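A gripper that cannot feel a cable should not be trusted with a bin

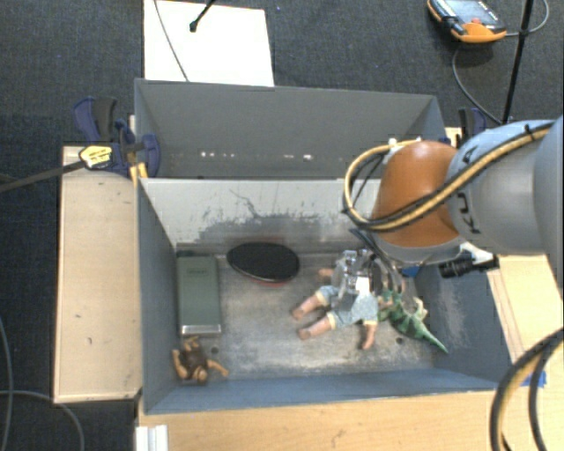
The fault at Skarkmont in July was a small one and it did not hurt anybody. It still deserves more attention than it has had, because the explanation given for it was wrong, and the wrong explanation is the one most of us in this trade reach for first.

The cell was a sorting cell for returned goods, mostly toys and small household items. An arm picks one thing at a time out of a bin and drops it on a belt. The cell had been running on the Cotivard controller for two months. At pick 511 of the afternoon run the arm closed on a soft toy, lifted, turned towards the belt and kept turning. The cable bundle over the wrist had caught behind the joint cover. The arm pulled against it until the connector came out of its socket, the gripper lost power and opened, and the toy landed on the floor on the wrong side of the guard.

The report called it a cable routing error. The bundle was re-tied with more slack, the connector was replaced, and the cell was back in use the next morning. Jouko Tuominen signed it off and I do not blame him for that. The form asks for a cause and a remedy, and he had one of each.

My objection is to the word "routing". A cable that has to bend with a wrist will end up somewhere it should not be sooner or later. Everyone who has run an arm over a bin knows this. The fingers go in at odd angles because the objects lie at odd angles. A doll on its back is reached one way, a long-tailed dinosaur beside it another way, and something flat against the wall a third way again. The wrist turns further in an hour of that than it does in a week of stacking boxes. Tying the bundle more neatly puts the next snag off. It does nothing about what happens when the snag comes.

What happened at Skarkmont is that the arm had no idea. The force limit was set at 100 newtons, which had been chosen so that the arm would not stop every time a finger touched the bin wall. Hanne Laaksonen, who looked at the logs afterwards, found that the pull on the cable never went above 50. As far as the controller was concerned, nothing was wrong until the gripper stopped answering.

Then there is the gripper itself. It opened when the power went. With a soft toy that is a nuisance. The same model is used at Drevport to lift glass jars, and the same thing would happen there. Grippers that hold their grip when the power fails have been on sale for years. They cost more and they are slower to release, and so they get left out of the quote.

I put this to Siiri Lindqvist, who buys equipment for three sites. Her answer was that a gripper which holds on is a hazard too, if what it is holding is someone's hand. She is right, and I have no quick reply to that. But it is an argument for choosing the behaviour on purpose, cell by cell, and writing down which one was chosen. At Skarkmont the choice was never written down. The gripper came with the arm.

There are two changes I would like to see. The first is a separate limit for the wrist when it is moving freely, well away from the bin, where there should be almost no resistance at all. Niskanen already offers this as a setting – it is switched off when the unit arrives, and most people leave it off. The second is that a pulled connector should be reported as a dropped load, with the same form and the same follow-up. At present it goes in the maintenance book, next to worn finger pads and lost screws.

Marjatta Mustonen tells me the second one will be unpopular, as it will make the figures look worse. I expect it will. The Skarkmont cell has been running since with its re-tied cable, and the limit is still set at 100.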